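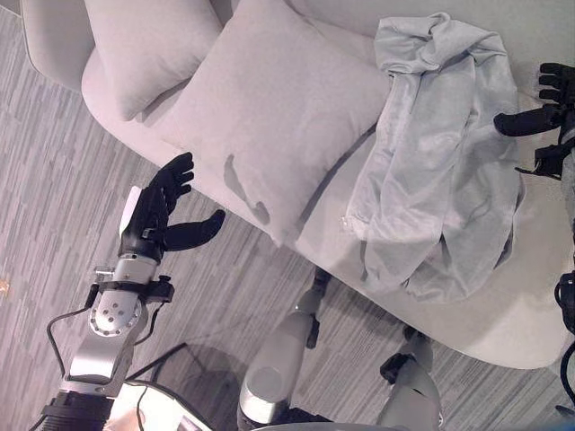 Two hands, one sofa and a rumpled top: tidying practice with the Ninico home kit.

Ninico's home tidying kit goes out on trial this month

If you came by the Doolan workshop any afternoon in January you will have heard us arguing over cushions. We have been living with the Ninico home tidying kit for long enough now to have opinions, and I promised last time that I would write them up properly before the trial slots open. So, with my coffee next to me and Matvii Onyshchenko reading over my shoulder, here goes!

First, what you get. The kit is a set of household routines plus the training tools behind them, made for people who already have a humanoid with two five-fingered hands. You don't get the robot. A few members asked about that on Sunday and I could see some faces fall, so please read the small print before you clear a corner of the garage. What arrives is the software, a padded box of practice items (towels, tops, two pillow covers, a stack of soft toys) and a printed guide of 30 pages, which I liked very much. It is written by somebody who has clearly picked a sock off a rug 2000 times.

The routine we have spent the most hours on is called Seat Clear. You point it at a sofa or an armchair, and it works out what belongs there and what doesn't. Cushions stay and get straightened. Clothes come off, get a rough fold and go into whatever you've told it is the basket. It sounds simple, and for a person it is, but a pale garment on a pale sofa is a really mean test. The colors are close, the folds throw soft shadows, and a big square pillow in the same fabric as the seat can look like part of the furniture. We set it up that way on purpose after Hanna Tymoshchuk said our first trials with a red towel were too kind.

She was right. With the red towel Seat Clear hardly put a finger wrong. On the gray sofa it slowed down a lot, and on the first evening it twice tried to fold the pillow. (It was very gentle about it.) Hanna then sat down with the teaching tool, which lets you guide the hands through a move and give it a name, and by the end of the week we had a version that tells cloth from cushion nearly every time. I can't say enough good things about the teaching tool. You don't write any code. You show, you name, you run it, you fix the bit that went wrong – and the fixes stick.

Now for the numbers, because Fadwa Fahmy kept a log and will be cross if I don't use it. We ran Seat Clear 468 times on the gray sofa. The last 100 runs were all on the newest version, and Fadwa's sheets for those are pinned up by the kettle if you want to see each one, including her remarks on the failures, some of which are quite rude. Sleeves are the main trouble. A sleeve hanging toward the front of the seat is easy to grab, and the routine loves to grab it, but then the rest of the shirt comes along in a long twisted rope and the fold is hopeless. The better move is to get one hand under the main bundle and use the other to steady it. Ninico's guide says this too, on page 12, which we found after two days of working it out for ourselves.

A few other things we noticed:

Setup took us most of a morning. The guide says an hour, and I think that would be fair if you aren't stopping every five minutes to discuss it.

Keep your cables tidy. Ours loop out from the wrists, and a loose loop will find a sofa arm sooner or later. Matvii now checks them before each session.

Striped carpet didn't bother it. I had been sure it would! Walking up to the seat and stopping at the right distance worked on every floor we tried.

It has no idea about dirt. A mark on a cushion is nothing to Seat Clear, so you will still be the one with the sponge. Listov sell an add-on that is meant to spot marks and send you a note, and Zewditu Chala has asked them for a loan copy. I'll report back if it comes.

The stop button in the app is large and works at once, but it sits on the second screen. I'd like it on the first. Ninico wrote back to us within a day and said it is on their list.

Would I have it at home? Yes, with the teaching tool, and I would happily spend my evenings showing it how we like the blankets. Would I leave it to run while I was out? Not yet, and the guide doesn't suggest that you do. What has won me over is how fast it gets better when you put a bit of care in. In the first week we mostly watched. By the third we were bringing in our own laundry to see what it made of hoods and zippers, and Hanna's bathrobe beat it four times in a row before it managed a fold I would have been pleased with myself.

Trial slots are two hours each and free to members. You can bring your own robot if it has five-fingered hands and you can get it up the ramp, or use ours with Matvii or Hanna beside you. The Nalville group have already taken the early evenings, so mornings are your best bet. Orla Madigan has the booking sheet. Please tell her what you plan to bring, and if it's a fitted sheet, tell her twice, as we would all like to be there for it.

Next time: Zewditu on table clearing, and a first look at the Listov gloves.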